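Grerel hand-held gripper kit: one month in, anyone else got theirs?
Posted by loftladder in Kits and Hardware, August
41 comments · 12 shares

loftladder
Right, my Grerel pair has been in use for a month and I've been boring everyone in the house about it, so now it's your turn. Quick background for anyone who hasn't followed the other thread: we're a small outfit trying to get an arm to fold laundry, and we need a lot of demonstrations of people doing it properly. Until now we did that by teleoperating the arm, which is slow and makes your neck ache. With the Grerel set you hold a gripper in each hand and just do the job, and the recordings go off to train the policy afterwards.

I love it. I really do! First afternoon I got through more shirts than in the whole of the week before. The triggers have a light, even pull, the straps keep the weight off your fingers, and my colleague who has much smaller hands than me can use the same pair after thirty seconds with the buckle. The calibration takes five minutes and the instructions were clearly written by somebody who has had to do it themselves.

Grumbles: the charging lead is too short, and the carry case is a silly shape that won't fit on any shelf I own.

pegbag_pete
How does it do with thin stuff? We had an older set from another maker and the fingertips slid straight off anything silky.

loftladder
Cotton is lovely. Denim is fine, though you feel it in your forearms by the end. I've not tried silk because I don't own any. Thin polyester linings are the weak spot: you go for one layer and come up with two, or none. The softer fingertip pads help and they're a cheap extra. I'd put them in the box as standard if it were up to me.

Darmawan Yusof
I'm going to be the grump. We've had a pair since spring and I like the hardware very much, but I think people are judging these kits on how quickly they can record and skipping the question of whether the recordings are any use. We made 2000 folds in one go and were very pleased with ourselves. When we trained on them the arm was hopeless at collars. The person folding had been doing a quick little flick of the wrist that our arm simply can't do. It's too slow, and the joint runs out of travel.

So by all means buy it, but have your arm standing next to you and look at it every so often and ask whether it could do what you've just done.

loftladder
That's fair and I should have said it. We've got a house rule now about slow wrists. It feels daft for the first ten minutes and then you stop noticing.

mrs_tumble
Slow wrists! We call it "folding underwater" at ours. My husband does an impression.

Yiğit Akyol
Disagree with Darmawan a bit. We kept the quick ones in and slowed them down when we replayed them on the arm, and for plain tee shirts it worked well. Collars are a different matter, I'll give you that. But 300 tidy folds by one careful person did less for us than a bigger messy pile from several people. Variety counted for more than neatness. Our arm had never met a sleeve turned inside out until a student joined in, and she leaves every sleeve inside out.

Darmawan Yusof
Slowing them down doesn't help if the cloth was in the air at the time. A shirt that's been flicked doesn't fall the same way at half speed. Try it with a towel and watch the corner.

Yiğit Akyol
For towels, yes. We don't flick shirts, so perhaps we're arguing about two different jobs.

Darmawan Yusof
Perhaps. I'd still like to see your collars.

quietmotor
Has anybody compared it with the Voltumano set? I'm choosing between the 2 and the prices are close.

loftladder
I borrowed a Voltumano for a weekend. Lovely bit of kit, stiffer, and I'd say the tracking held up better when I crossed my hands over. Heavier though, and I was ready to put it down after an hour, where I'll happily do a morning with the Grerel. If you're picking up parts or boxes I'd go Voltumano. For clothes I'd go Grerel every time.

quietmotor
Brilliant, thank you. And support?

loftladder
Good so far. I had one gripper that kept dropping its connection, I wrote in at 4 p.m. and had a reply before tea with a fix that worked. They also sent me a spare strap I hadn't asked for.

pegbag_pete
Sönmez (the reseller) took three weeks to answer me about pads, so order direct if you can.

mrs_tumble
Seconded on ordering direct. Also, does it play nicely with Hirka? All our older recordings are in there and I'm not starting again.

loftladder
It exports fine, but rename your left and right channels first or Hirka swaps them over. I lost an evening to that one. Mark your grippers as well, you do mix them up when you're tired.

Going back for the dark tops this afternoon, then more checks. Patterned shirts are so much harder than plain and I'm weirdly enjoying them.

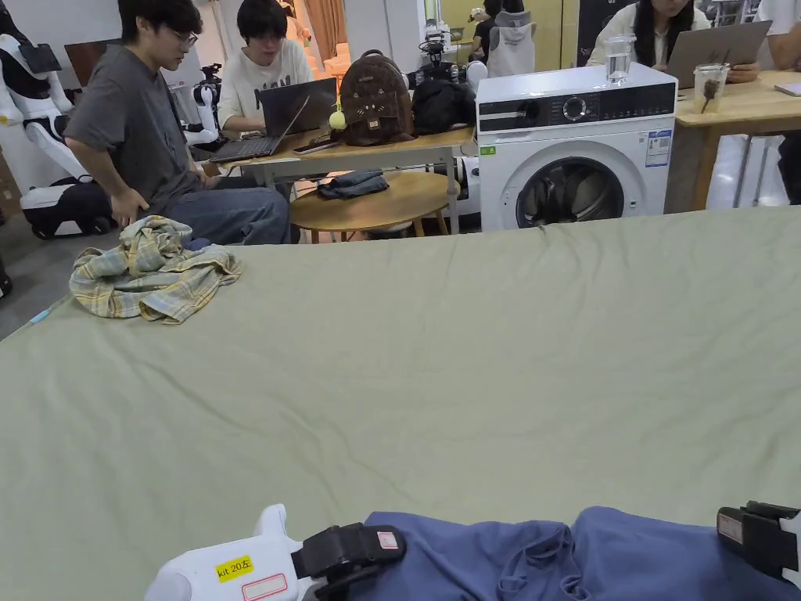

quietmotor
Sold, I think. Are the softer pads a straight swap, or do you have to calibrate again after fitting them?

loftladder
Calibrate again, they're slightly thicker. Same five minutes.

Yiğit Akyol
And do it with the pads warm from use if you can, ours read a touch differently first thing.

Darmawan Yusof
On that we agree. I've got collars to do, will post the results in the folding thread once the training run finishes. If it's still hopeless by 2030 I'm taking up ironing.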